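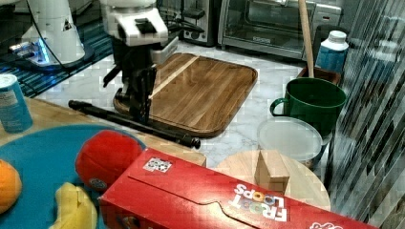
Gripper over the cutting board, kitchen counter setup, cereal box in front.

Posted by Kedir Adugna on Sunday, December 21, 2025
Filed under: Data Collection, Manipulation

Hi all,

Zerrin Başaran wrote:
> How many demos are you folks getting per task before you train
> anything? We stopped at 100 for each one and the policy is fine on
> the plate stuff but falls apart on anything long and thin. Also, do
> you reset the counter the same way every time or just let it drift?

We're at 906 episodes on the kitchen counter as of Friday, and some 289 of those are from before we changed the wrist mount in October, so I keep them in a separate folder and mostly don't train on them. Per task it's all over the place. The fruit ones got plenty because everybody likes doing them (me included!) and the long thin stuff got neglected, so I'm not surprised you're seeing the same thing.

What helped us with rods was starting the episode with the rod in awkward spots — half on the cutting board, hanging over the rim, angled toward the arm. When it was always flat on the marble the policy learned one grasp height and would happily jam the fingers into the board the minute there was any wood under it. The rounded knobs on the ends are a pain too. Panagiotis grabs near the middle, I tend to go closer to a knob, and you can see both habits in the rollouts, sometimes in the same rollout. We've agreed on the middle now. Mostly.

On resets: we let it drift, but with a list. The toaster oven and the mug stay more or less put, and the smaller things (cereal box, wooden block, the can, whatever's on the blue plate) get moved every 2 episodes. I used to tidy up between takes and I really wish I hadn't, the early Clarurach set is so neat it's nearly useless.

Ifigeneia Raptis has the reset list and I'm sure she'd share it. Which reminds me, are you labeling failed grasps or tossing them? We keep them if the operator recovers, and I'd love to hear if anyone has tried it the other way.

Kedir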